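Tabletop Layouts: Breakfast Items on White

Gallery 9 of the Carrilho tableware and food prop archive
Compiled by Raquel Mendes

This gallery covers the breakfast layouts in the archive. Each one uses a small number of kitchen items on a white tabletop, with open space between them so that every outline can be read separately. The archive is kept for set dressers, catalog designers and people who write packing lists for training kitchens. Entries are grouped by layout and then by the piece that anchors it.

Captions name the main items and their relative positions. Dimensions are given only where a piece has been measured with calipers. Colors are given in plain terms, as glazes and molded plastics shift with the lighting. A color word in a caption should not be used for matching; use the sample cards instead.

Layout A: Plate, bowl and mug

The plate anchors the layout. The ketchup bottle lies across it with its white cap on, and the blue bowl sits to the right. The mug is placed lower on the table with its handle turned to the right.
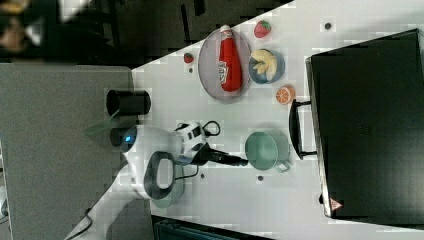
Both views: bottle across the plate, pale yellow pieces in the blue bowl, cut orange below the bowl, two red strawberries near the plate and bowl. The strawberry to the left of the plate is the smaller one.

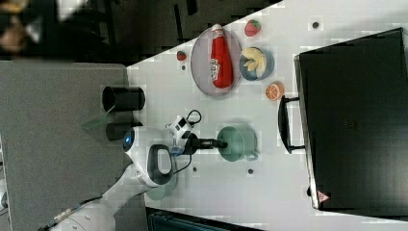

Layout A: Notes on placement

Plate. A raised rim is preferred for any layout in which a bottle is laid down. On a flat board the bottle rolls, and the label turns away from the viewer. Check the label after every adjustment to the table.

Bowl. Fill should be visible from a high angle. Pale contents read best against a blue or dark gray interior. White bowls are held in the archive but are not used on the white table.

Mug. Set the handle so that it clears the body of the mug when seen from above. If the handle is hidden, the mug reads as a cup or a small bowl, and the entry has to be indexed again.

Fruit. Small red items can go at the outer positions. Orange is kept apart from red by at least the width of the mug.

Layout B: Stacked ware

No pictures posted yet. The layout uses the Teten side plates in stacks of three, with one Zaren bowl on top. The Teten plates have a narrow foot ring and tend to slide when stacked higher. Raquel is testing a thin felt disc between plates, which raises each stack slightly and will change the listed heights.

Layout C: Jars and lids

Scheduled for November. Jars come from the Pudus set, 38 pieces including lids. Two lids do not seat fully and are marked on the underside with a dot of green paint. They may be used lying flat.

Using the archive

Pieces are requested by layout letter and item name, for example "A, mug". Requests received by noon on Monday are packed the same week. Mugs and bowls ship in divided cartons, plates on edge. Total stock is about 600 pieces, and duplicates are available for most of the tableware. Food props are single items and cannot be reserved for two jobs at once.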